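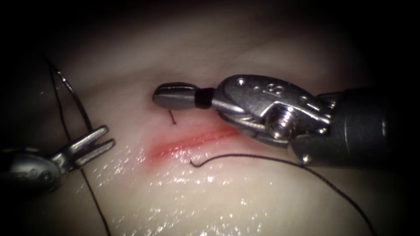
Figure 1. Pale synthetic suture pad with the jaws of the needle driver closed (right) and those of the smaller grasping instrument open (left).

3. Practice Surface and Materials

3.1 Pad construction

All suturing was performed on synthetic pads supplied under the name Kiretti. The pad is smooth, pale and slightly domed when seated in its holder, and it carries a straight incision made before the session. Pads were cast in a single lot to limit variation in hardness. The lot was received and logged on 14 Feb 2021 and stored flat, in the dark, until use.

A curved surface was preferred to a flat one for two reasons. First, the edges of a cut in a flat pad tend to lie closed when no load is applied, and the operator can complete a row of stitches without ever having brought the edges together. On a domed pad the cut gapes a little at rest, and a loose stitch remains visible as a gap after the knot is tied. Second, the curvature changes the angle at which the needle must enter along the length of the cut. Operators who hold a constant entry angle produce bites that become shallower toward one end, and this can be measured on the pad afterward.

The main drawback of the material is tearing. When the thread is pulled in a direction other than along the needle path, it cuts through the pad in the manner of a wire through cheese, and a torn bite cannot be reused. We treated a torn bite as an outcome and did not replace the pad during a trial.

3.2 Thread and cut

Black thread was used throughout. Lighter colors were tried in an earlier round and dropped, as raters could not follow a pale strand against a pale pad. Each strand was cut to length at the bench before the trial and inspected for kinks. Thread with a visible kink was discarded, since a kink catches at the entry point and produces the same pucker as an over-tightened stitch.

Incisions were made with a fresh blade and a metal guide. The depth was set by a stop on the guide, and the ends of the cut were left square. Rounded or overlapping ends were a frequent cause of tearing in the pilot series and led to the rejection of 33 pads before the guide was adopted.

3.3 Surface condition

Practice pads are commonly described in the literature by their hardness alone. In our experience the condition of the surface during the task matters as much. We therefore coded three properties from the recorded images: the lie of the thread, the presence of colored marks, and damage to the pad.

The lie of the thread was coded as clear or crossing. A strand was crossing when any part of it passed below an instrument tip, and clear otherwise. Crossing strands are of interest as they may be picked up with the tissue edge or drawn into a knot (Figure 2). The code describes a single image and says nothing of whether the strand was in fact caught. An entanglement was scored separately, and only from the full recording.

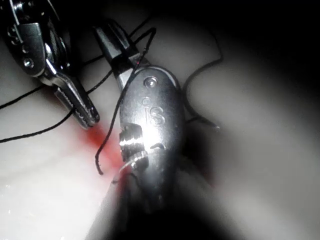

Figure 2. Red smear on the practice surface beneath the instrument tips. A strand of black suture thread runs close to the jaw tip at left.

Colored marks were coded by edge quality. A mark with a firm outline was recorded as a spot, and a mark that faded into the pad without an outline was recorded as a smear. Color was noted in plain terms (red, gray, other). Marks were not wiped away between stitches — wiping shifts the free thread and would have altered the first code. Where a mark covered an entry or exit point, the bite measurement was taken from the underside of the pad after removal.

Damage was recorded after the trial, with the pad out of its holder and lit from one side. Torn bites, surface scratches and dents left by closed jaws were entered as separate items.

3.4 Rating procedure

Two raters, Noeline Wihongi and Khôi Đặng, coded a set of 1000 still images independently. The first 500 served for training and were discussed after coding; the remainder were coded without discussion and form the data reported in Section 4. Disagreements in the second half were left unresolved and enter the analysis as such. Most concerned the lie of the thread in images where a strand passed behind a large instrument close to the lens, and the rater had to judge from the visible sections alone whether they belonged to one strand. The coding sheet was revised in June to allow the entry "not determined" in these cases.

Bite depth and spacing were measured by Đặng alone, using a Hidinberg caliper, with each distance taken 2 times and averaged. The caliper jaws were closed until they touched the thread without bending it. Measurements on torn bites were excluded from the spacing analysis but kept in the count of attempted stitches.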